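KEMEYS STREET TENANTS ASSOCIATION
Minutes of the regular meeting, July 31, 2020

The meeting was called to order in the courtyard. The minutes of the March meeting were approved with one correction: the broken gate latch is on the alley side.

Laundry room
Hinex has replaced the drain hose on the second washer. The dryer nearest the door still stops before the end of a cycle. Hinex wants the machine left unplugged until its next visit, and a sign will go up. Several tenants asked that the room stay open later in the evening. The building manager has agreed to a 10 p.m. closing for a trial period, with no loads started after 9.

Water shutoff
Clarkeck will replace the main valve in the basement. The water will be off for nearly 3 hours in both stairwells. Written notice will be posted at the mailboxes and slipped under each door. Tenants on the top floor reported low pressure in the kitchen after the last shutoff and were told to report it to the manager the same day if it happens again.

Courtyard
The planting beds on the north side need soil. Zivwood quoted $700 for delivery and spreading, or less if tenants spread it themselves. After discussion it was moved and seconded to take the delivery only. Passed, with 2 opposed. The old bench will be kept until a new one is found. Bikes may not be chained to the downspout.

Dues
Dues stay at $40 a year. Tenants who moved in after March owe half. Envelopes can be left in the association mailbox.

Quiet hours
The current hours were read out again. Drilling and moving furniture should stop at 8 p.m. A request to start quiet hours earlier on weeknights did not receive a second.

Storage cages
Cages without a unit number on the door will be tagged. Anything left in the hallway outside the cages will be moved to the boiler room and held for a month. Paint cans may not be stored in the cages at all.
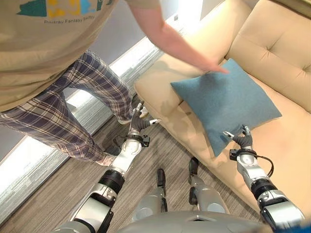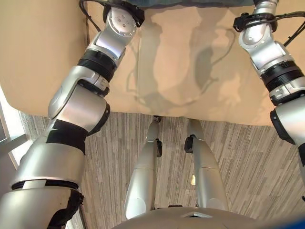
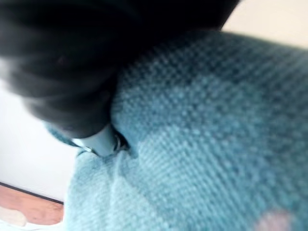
A tenant from the rear stairwell asked whether tagged cages would be cleared out without a phone call first. The chair replied that the manager has to reach the tenant before any lock is cut, and that this will be printed on the tag. The tenant asked that the tag also carry the manager's number. Agreed.

The date of the next meeting will be posted at the mailboxes. Meeting adjourned.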